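143 shares
5 comments

Clean the Fingertips First

I have a soft spot for the small jobs on a machine, and my favorite of all of them is looking after the fingers on a gripper. Everybody loves to talk about motors and software. Give me a rag, a hex key and a pair of scuffed finger pads and I'm a happy woman for the rest of Thursday afternoon!

At Plutero we keep a hand-held gripper that does a lot of pick-up work in ordinary rooms, and I've been the one looking after it since February. My opinion, which I will defend to anybody at the Prurkby shop who wants to argue, is that most of what people call a bad grasp is a dirty or crooked pad. I've watched smart people spend a whole morning changing settings on a tool that needed a wipe. Wipe it first! Then look at the settings.

My routine takes about 5 minutes. I open the jaws all the way and clean the inside faces of the pads with a damp cloth, then a dry one (lint is the enemy, so no paper towels). I bend each pad gently and look for little splits near the base, where the flexing happens. Then I close the jaws slowly on a strip of plain paper and tug. If the paper slides out at the tips but holds lower down, the pads are toeing outward, and I loosen the mounts and set them again. I do this on both sides even when only one looks wrong. Whiteley, who trained me, thinks that's overkill. We've agreed to disagree.

Bolts get a check too, and I like a dab of paint across the head and onto the frame, so a turned bolt shows up at a glance. Cheap trick, works great. I log every pad change in a paper notebook, with the number of grasps since the last one. The pair before this one came off at 400, which I thought was early, but one of them had a split I could get a fingernail into, so off it came. Vosen, at the next bench, would have run them longer. I say a pad costs less than a wasted afternoon.

And please, try the thing on junk before you call it fixed. Foam blocks are too polite. They sit there and squash evenly and make any gripper look like a genius, and I've stopped trusting them completely. Trash is a much better teacher, all crinkle and slip and odd corners. I want to see two soft blue pads come down nearly parallel, tips just touching the cloth, over something as mean as a small clear scrap of plastic, with a crumpled bottle and a dented clamshell waiting farther back in the pile. If the tips are set unevenly, a flat little scrap like that is where I'd expect to find out, and I'd much prefer to find out while the hex key is still in my pocket.

Hayley Kershaw 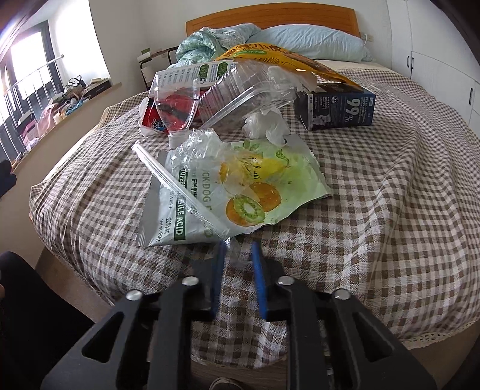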